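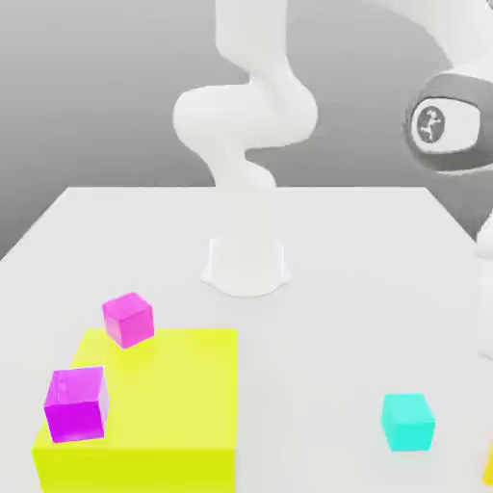

According to Elaine Conceição, a table is the only piece of furniture that people will walk around all day and still miss badly the moment it is taken away. Her remark opens the 200-page study Flat Things, and it suits a subject that is far richer than it looks. A table is a piece of furniture with a raised, level top, used for eating, writing, working, playing games, showing things off or simply putting things down. It is found in homes, schools, workshops, offices and places of worship across much of the world, and it has a long and wonderfully varied history.

Name

The English word comes from the Latin tabula, a board or plank, and for a long time it kept that plain meaning. In the Middle Ages an English speaker would often have said "board" for the thing people ate at, and the older word is still hiding in plain sight: "bed and board", "boarding house" and "board of directors" all go back to it. "Tablet" belongs to the same family, and so does "tableau", by way of French.

Early history

Small tables were in use in ancient Egypt, where they kept food and belongings off the ground. Some were made of stone, others of wood, and a number of wooden ones have come down to us from tombs in splendid condition. Gaming tables and boards were known too. The Greeks ate lying on couches, each with a low table close by that could be pushed underneath once the meal was over (a marvellous bit of space saving!). Roman makers went further and worked in bronze, marble and costly woods. Citrus wood from North Africa was so prized that wealthy Romans paid startling sums for a single top.

In medieval Europe the usual dining table in a great hall was a set of loose boards laid on trestles. After the meal it was taken down and stacked against the wall, and the hall was free for dancing, business or sleep. Fixed tables with heavy turned legs became more common in the 1500s, along with the draw-leaf table, whose extra leaves slide out from under the main top. It is a lovely piece of thinking and is still made in much the same way.

Parts and construction

Most tables have a top and some kind of support. In the commonest form, four legs are joined by rails, known together as the apron, and the top is fixed to these. A pedestal table has one central column that spreads out at the foot, which leaves plenty of room for knees. Trestle tables stand on two end frames, often linked by a long bar called a stretcher.

Solid wood swells and shrinks across the grain as the air grows damp or dry. A wide top screwed down tightly can split, so makers use slotted holes, wooden buttons or small metal clips that let it move. The workshop notes of Tariq Malik, kept at Wike, devote 131 entries to this one problem, with drawings of nearly every fixing he tried between his first card table and his last.

Glass, metal, stone and man-made boards behave differently, and each opened up new shapes. Bent steel tube, taken up by furniture designers in the 1920s, made it possible to hold up a top with very little beneath it.

Common kinds

Coffee tables are low and stand in front of a sofa. The name is fairly recent, though low tables themselves are ancient and are found in many parts of Asia and the Middle East.

Gateleg tables have hinged flaps held up by legs that swing out like a gate. They were popular in England from the 1600s and are still a favourite in small flats.

Nesting tables come as a set of different sizes that slide one beneath another.

The Japanese kotatsu is a low, heated table with a quilt spread between frame and top. On a cold evening it becomes the centre of the whole household, and anyone who has sat at one tends to talk about it with real affection.

Workbenches are heavier relatives, built to stay still while wood or metal is being cut, planed or hammered.

Customs

Where people sit has often mattered as much as what is served. The head of a long table is widely seen as the place of honour, while a round table has no head at all, a point that the tales of King Arthur put to famous use. In Villville the yearly street supper is laid at tables of every height and width, carried out from people's kitchens and pushed end to end. Areeba Mengal's history of the supper records 3,000 guests in its largest year, and her pages on the uneven joins between one table and the next are a joy to read.

Games have produced tables of their own, including those for billiards, cards and table tennis.

See also

Bench
Desk
Sideboard
Tablecloth
Trestle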